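I have a bone to pick with recipe times. "Ready in 40 minutes," says the lentil soup, and I believe it every single time, and every single time we sit down to eat when the kids should be in pajamas. Who is chopping these onions? A machine? Three onions, diced small, plus garlic, plus carrots, and the clock apparently doesn't start until it's all sitting in cute little bowls!

I grumbled about this on the blog in December and got more mail than I've ever had for anything, including the burnt flan.
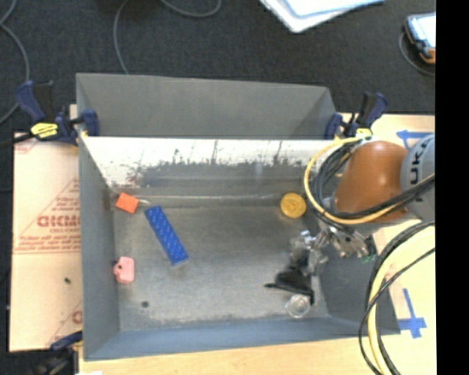
Hiba Najjar thinks I'm blaming the wrong people. The times are fine, she wrote, if you read the whole recipe first and chop the second onion while the first one softens, and a cook who needs every carrot ready before the stove goes on is making her own evening longer. She does the same soup in the time it says, with a radio on.

Okay, Hiba. Fair. I do read recipes the way I read street signs, one at a time and usually too late. But I still say a beginner can't cook that way (I couldn't, at 22, with one dull knife and a pot that leaned), and beginners are the ones who trust the number at the top. 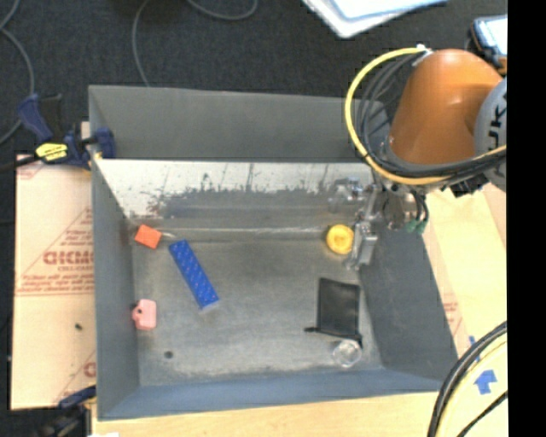
Warnmont, December

So I tried it her way on Monday. Started at six, oil in the pot, first onion in, and I chopped like crazy while it cooked. The garlic caught a little. I forgot the cumin until the lentils were nearly done, then threw it in raw and hoped. Dinner was late again, though less late, and I-seul Cho from next door had two bowls and asked for the recipe, so maybe the cumin doesn't matter as much as I thought.

What I'd like is two numbers. One for the stove, one for the knife. Put the knife number first and be generous with it, and let the fast people feel smug. I've gone back and started doing it on my own recipes, beginning with the soups, and the lentil one now says an hour and ten.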